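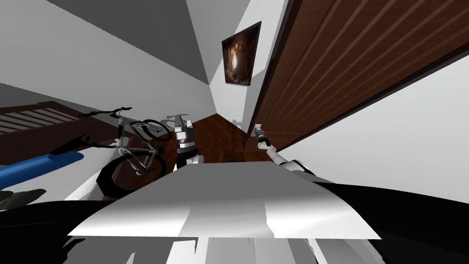 Limpiar monedas de plata antes de venderlas, ¿sí o no?

37 respuestas · 12 compartidos

calderilla_sur
22 de febrero de 2021

Buenas a todos. Heredé de mi abuelo una lata con monedas y llevo un mes peleándome con ella. La mayoría son duros de plata muy tocados, pero hay uno que me gusta bastante, con una pátina oscura, casi azulada en el borde. Una conocida, Yara Hamdan, me dice que le dé un baño de bicarbonato con papel de aluminio y quedará como nuevo. En la tienda Srour me ofrecieron 347 euros por el lote completo tal como está, sin limpiar nada. ¿Lo limpio y pido más, o me estoy quieto? Es que soy novato total y me da pena verlas tan negras.

reverso_girado

¡NO LO TOQUES! Perdón por las mayúsculas, pero es que cada vez que leo bicarbonato me entran sudores. Yo de joven dejé relucientes once monedas de mi padre y todavía me arrepiento. Brillan como la tapa de un yogur y ningún coleccionista serio las quiere. Un baño de acetona pura, sin frotar, si tienen grasa o restos de cinta adhesiva, y para de contar.

Marga_1869

A ver, tampoco es para tanto. Si son duros corrientes y gastados, el valor está casi todo en la plata y da lo mismo que estén negros o blancos. Yo he limpiado piezas de ese tipo para un álbum de mi sobrina y tan contentas las dos. Otra cosa es la de la pátina azulada, esa ni mirarla fuerte.

reverso_girado

Marga, el problema es que un novato no sabe cuáles son las corrientes. Hay variantes de estrella que cambian mucho el precio y con la moneda pulida ya no hay vuelta atrás. Primero se clasifica y luego se decide.

calderilla_sur

Vale, vale, me habéis asustado. El bicarbonato se queda en la cocina. ¿Y cómo miro las estrellas? Con la lupa de leer de mi madre no distingo nada, veo un manchurrón y poco más. 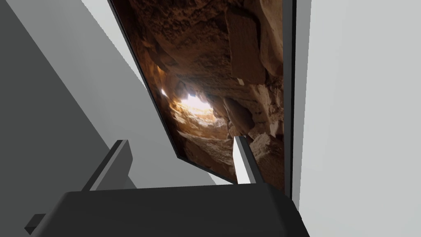 Re: Lupas, estrellas y dónde guardarlas

Marga_1869

Una lupa de diez aumentos y luz de lado, de flexo, inclinando la moneda poco a poco. Las estrellas van a los lados de la fecha grande, y dentro de cada una hay dos cifras diminutas con el año real de acuñación. En muchas están borradas del todo, no te desesperes. Y cógelas por el canto, que los dedos dejan huella.

tala_n

Hola, me meto porque estuve en la misma situación en octubre. Soy Tala Nassar, algunos me conocéis del otro foro. Llevé una pieza a la subasta de Cloltow con salida en 1640 euros y subió hasta 2000, con su pátina y hasta con un poco de mugre en las letras. Una parecida pero limpiada se quedó sin pujas. Ya sé que un caso suelto no demuestra nada, pero yo lo tengo claro.

duro_de_pelar

No demuestra nada, no. Las subastas dependen de quién se conecte ese día. Yo compré una limpiada hace años, la dejé en un sobre de papel junto a la ventana y ahora tiene un tono precioso. Dudo que más de dos aquí la distinguieran de una intacta.

reverso_girado

Súbela y lo vemos, jeje. El tono artificial suele cantar en los campos, alrededor de las letras. Pero bueno, acepto que hay limpiezas bien hechas, lo que no acepto es recomendárselas a alguien que empieza.

calderilla_sur

Pues he pedido la lupa y unas cápsulas Nellbridge, las del aro negro. ¿Valen o me he precipitado?

Marga_1869

Valen, pero mide antes el diámetro, que a mí me bailaban los duros en las que compré. Y tira cualquier funda de PVC que haya en la lata, de esas blandas que huelen a cortina de ducha. Dejan una baba verde malísima.

calderilla_sur

Uf, hay cuatro fundas de esas. Esta noche las saco. Si consigo leer alguna estrella os la pongo en este mismo hilo. A Srour le he dicho de momento que me lo pienso.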